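informants were asked to keep every drink container they bought during March and to throw nothing away until we had spoken to them. Most agreed cheerfully and then threw everything away. The figures below rest on the 30 households that managed it, and on the diaries they filled in, which were more candid about soda than about anything else we asked.

Deposit return schemes are usually modeled as if people carry a bottle back for the coin. Our diaries suggest the coin gets credit for work done by guilt, habit, and the need to leave the house. Households in Stakel recorded 2,665 containers over the month and returned most of them, often on a trip whose fuel cost more than the refund. One informant drove to the Agbayani depot twice in an afternoon, having forgotten a single bottle the first time. She described this as saving money.
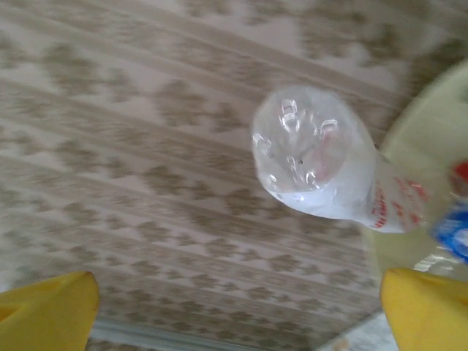
3.2 What counts as a returnable bottle

Figure 3. The base of a clear plastic bottle, with raised lobes and small molded ridges. Red lettering is printed on the body.

The lobed base gives a thin-walled bottle something to stand on while its contents push outward. It has also become, in Stakel, a folk test of eligibility. Informants told us with great confidence that "bumpy bottoms get paid" and flat ones do not. The printed rules of the scheme mention no such thing. They refer to a deposit mark on the label, which few informants had looked for and several took to be decorative.

The folk test survives because it is nearly right. Sodas sold in the town mostly come in lobed bottles and mostly carry a deposit; cooking oil comes in flat ones and does not. Errors pile up at the edges, with still water and the Jusura range of fruit drinks, and the depot clerk is left to settle them. Llanos, who coded the diaries, found that a household refused at the counter tended to blame the clerk, then the government, and then the bottle. The rule itself was never revised. We have some sympathy, having begun the study with a rule of our own about caps that we gave up after 5 interviews.

Refused bottles rarely go in the trash. They come home again and enter what we call the second pile, a holding area for things too good to discard and too worthless to return.

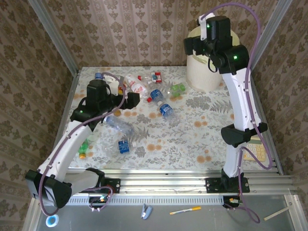 The second pile has a longer life than the first. Bottles in it get filled with tap water, lent to neighbors, cut down for seedlings, or simply kept, on the theory that the rules may change. The oldest pile in our sample predated the scheme. Its owner had moved house with it and regarded our interest as proof that she had been right all along.

For estimates of the return rate this is awkward. The operator, Skerkon, treats every unreturned container as lost, and a bottle waiting behind a door in hope of better legislation is hard to call lost. Where diaries allowed, we therefore coded such containers as "pending" and kept them out of the denominator in Table 4. Readers who dislike this choice can put them back in using the household totals, and the ranking of neighborhoods stays the same.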